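Kila Hand Gripper Kit
Sold by Ukis, small-batch parts from a shared workshop
Kit, unassembled: $38
Printed parts only: $27
In stock, ships from the Berge Street workshop

Okay, so the Kila is the hand-held gripper I kept wishing I could just buy, and then couldn't find at a price I was willing to pay for something I was going to drop on the floor a lot. You hold it by the handle, squeeze, and the two fingers close on whatever's in front of them. No motor, no battery, no wiring. I use mine for practicing pick-and-place moves by hand before I bother setting them up on the arm at home (which is slow, and a little scared of soft things), and a few folks at the workshop have built a pair so they can work with one in each hand. Two hands is way more fun, by the way.

The part I fussed over most was the linkage. My early ones had screws running straight through the plastic, and the holes went sloppy in no time. The fingers would still close, but they'd wander, and you'd end up pinching things at a goofy angle. So every main pivot now gets its own bushing, pressed into the arm, and the screw turns inside that. It costs me more per kit and I don't care, it feels so much better in the hand!

I test on whatever is lying around. Toothpaste tubes are great for this. They're slick and squashy, and the plastic creases right where the fingers bite, so you can see where your grip is landing.

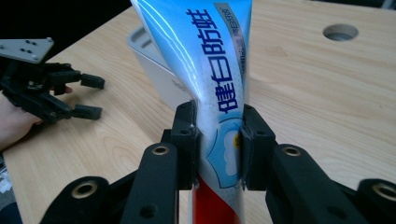 Do I need my own 3D printer to build one?
Both versions come with every printed part already made, so all you need is a small hex driver, some glue for the pads, and a vise or clamp for pressing in the bushings.

What comes in the full kit

Printed finger blocks, left and right
Linkage arms, inner and outer
Handle halves and trigger
Bushings for the pivots
Bag of screws and nuts, plus a few spares
Sheet of foam for the finger pads
Gray metal mounting plate

The printed-parts version is the finger blocks, arms, handle and trigger. You'll be hunting down your own bushings and hardware, and the sizes are on the paper that comes in the box. If you've already got a drawer full of little screws it's a nice way to save some money. If you don't, please get the full kit. I've watched people try to do this with random hardware-store bits and it's a sad afternoon.

Putting it together

Start with the bushings. Press them in dry, straight and slow, using the vise with a scrap of wood on each side so you don't chew up the plastic. If one goes in crooked, push it back out and start over. Don't hammer it. (I hammered it. I now own a very nice cracked linkage arm.)

Then do the inner arms, then the outer arms, then the fingers. Leave all the screws a touch loose until the whole thing is together, work the trigger ten times, and snug them up. You want the arms to swing without flopping around. If the trigger feels gritty there's probably a little string of plastic stuck in a pivot, so back the screw out and clean it with a toothpick.

Pads go on last. Cut them from the foam sheet with a fresh blade, rough up the finger face with a bit of sandpaper, glue, clamp, leave it alone overnight. I know, I know. Leave it alone anyway.

My first full build from a finished bag of parts took almost five hours, but I was also eating lunch and talking the whole time.
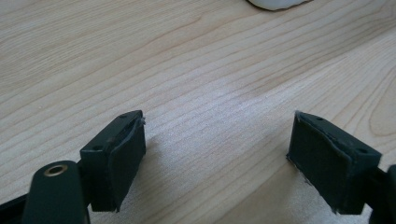 Padded fingers, jaws open, over the wood tabletop.

About those pads

They wear. Foam is soft, that's why it grips, and the edges are the first thing to go fuzzy. A bit of fraying doesn't bother me at all and I keep right on using them. Once a corner starts lifting I trim it or put a dab of glue under it, and when the face gets thin I peel the whole thing off and cut a new one. The sheet in the kit is big enough for several sets. I tried a rubber pad from Esell for a while too, and it held glass jars really well but grabbed at cardboard in a way I didn't love, so foam is what ships. The finger face is flat, so glue on whatever you like.

The extra holes

People ask about the small holes on the arms and fingers that don't have anything in them. The ones on the fingers are for screwing on your own tips. The plain ones on the arms are there so you can tie on a string or a return spring if you want the jaws to pop open faster. You can ignore all of them and the gripper works fine.

What it's not great at

Coins. Flat stuff on a smooth table in general, really, unless you can slide it to the edge first. Anything heavy, too. It's plastic and your wrist will complain before the arms do, but please don't go lifting your toolbox with it.

Shipping and such

I pack orders in the evenings, so give me a few days. Parts come in whatever dark filament I've got on the spool and I can't take color requests right now. If something shows up cracked or missing, send me a note with a photo and I'll mail the part out, no need to return anything. A longer-finger set is in the works and I'm hoping to have it up in July.

Page updated April 22, 2023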